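How Do You Teach a Robot to Make Breakfast?

Robot Corner, June pages. For ages 8 and up

OK so. You want a robot to make you a toasted sandwich. You say "robot, make me a sandwich." And the robot does... nothing. It has a motor in every joint and a computer that can do a million sums while you blink, and it has no clue what a sandwich is. Or a lid. Or "up."

Somebody has to show it.

Two big ways to do that. Grab its arm, or drive it from a distance. We'll do both. Then you get to try a game with a grown-up and a sock.

Way one: grab the arm

Ever learn to hit a tennis ball with a coach holding your wrist? Same idea. You take hold of the robot's arm and push it where you want it to go. The motors go soft so the arm feels light, almost floaty. Inside each joint there's a little sensor that measures how far the joint has turned. While you push, the robot writes down all those numbers, over and over, many times a second.

Let go. Press play. The arm does the same move by itself.

The fancy name is kinesthetic teaching. (Say it: kin-es-THET-ik.) Kinesthetic means feeling how your body moves. You can forget the word, it won't be on anything.

Good stuff about this way: it's easy to start. Little kids can do it. You can feel it when the arm is about to bump something.

Bad stuff: your own hands and head get in the way. If the robot has cameras, the cameras see YOU, big and blurry, right in front of the thing it's supposed to look at. Also arms get tired. Yours, I mean. Try holding a bag of potatoes out in front of you and you'll see.

Way two: remote control

This one's called teleoperation. "Tele" means far, like in telephone. You stand back and hold a controller, and the robot arm copies you. Some teams use a game controller. Some use VR handles. And some use a second, smaller arm, called the leader. You move the leader, the big arm follows. So that one is called the follower, no surprise.

At Dawber, the workshop we visited for these pages, they use leader arms. Their kitchen project is called Trallatton and the robot is named Ollier. Don't ask me how you say it, I heard it three different ways in one morning.

Driving Ollier is weird at first. You squeeze the handle, and across the table the gripper squeezes too. But you can't feel what it's squeezing! You have to watch. Was that hard? Too hard? So beginners go really slow and stick their tongues out. I did.

What does it practice?

Breakfast jobs, mostly. The team likes kitchen things because they have lots of different parts in one place. Lids that hinge, lids that lift straight off, knobs that turn, handles that stick out sideways. Every one of those needs a different kind of grab. 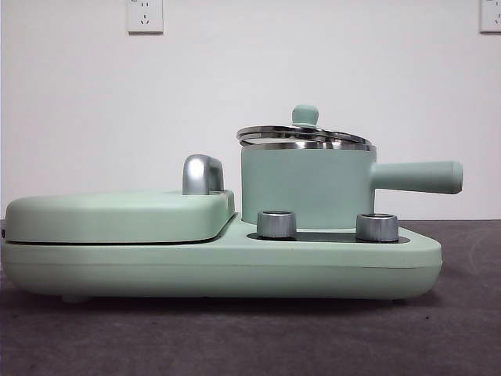
Take a pot lid. Easy for you. Your hand goes over the little knob on top, fingers close, up it comes. A robot gripper with two stiff fingers has to come down exactly over that knob. A bit to the left and it only gets one side, and the lid tips. Shiny metal makes it worse, becuase a camera can mix up a bright reflection with a real edge.

A sandwich maker is a different kind of problem. Its lid doesn't come off, it swings. So the hand can't just go up, it has to go up AND back, in a curve, like opening a car trunk. Pull straight up and you lift the whole machine off the table. Oops. When you drive the robot with a leader arm, you have to draw that curve in the air yourself.

And control knobs? You grab one and twist. But a robot wrist only turns so far, then it has to let go, turn back, grab again. You do that too, by the way. Go turn a faucet slowly and watch your hand.

One turn is one "demo"

Each time a person shows the job from start to finish, that's called a demonstration. Demo for short. One demo might be: lift the pot lid, put it on the table, move the hand back home. Done. Save it. Put everything back. Again.

The team had 869 demos saved up when we visited. Just for lids!!

Why so many? If you show the robot only one time, it learns one move in one spot. Slide the pot over by the width of your thumb and the robot grabs air. It would look very proud and be holding nothing. So you show it again with the pot moved. And again with the handle pointing the other way. And with the lights off, and with a different person driving, because people all move a little differnt.

After lots and lots of demos a computer program looks for what's the same in all of them. The hand always goes to the knob, wherever the knob is. That's the part worth learning. This is called imitation learning. Copying, but smart copying.

Do mistakes count?

Good question, a reader sent that in. Sometimes yes! If the driver misses the knob, stops, backs up and gets it on the second try, the team may keep that one. Now the robot has seen what to do after a miss. But if the driver drops the lid on the floor and walks off to get a snack, that one goes in the trash.

Safety bit, quick

Practice starts with cold kitchen stuff, power off. A robot that's still learning should not be near a hot plate. There's a big red stop button and whoever is driving sits where they can slap it. Same goes for you: don't practice any of this with a stove.

Try it: be the robot

You need:
One grown-up or friend
A sock (clean)
A plastic cup
A spoon
15 minutes

1. One person is the robot. Sock goes over their hand so they can only pinch, thumb on one side and all the fingers on the other.
2. Robot shuts its eyes. Teacher holds the robot's wrist and gently moves the hand to pick up the spoon and drop it in the cup. Do this 4 times.
3. Now the robot does it alone, eyes still shut. Did it work?
4. Teacher moves the cup a little. Try again. Ha.
5. Now the remote control way. Robot opens its eyes and looks only at the teacher, not at the table. Teacher stands across from the robot and moves their own hand. Robot copies, at the same speed.
6. Swap.

Which way was easier? Which was quicker? Write it down, or draw it.

Words to know

Demonstration: one time showing the whole job.
Gripper: the robot's hand. Often just two fingers.
Joint: a place where the arm bends or turns. You have them too, elbows and so on.
Leader and follower: two arms, one copies the other.
Teleoperation: driving a robot from a distance.

Next time: how robots see, and why glass cups drive them nuts. Robot Corner is part of the Asport kids' pages. Send in your questions, we got 23 last time and read all of them.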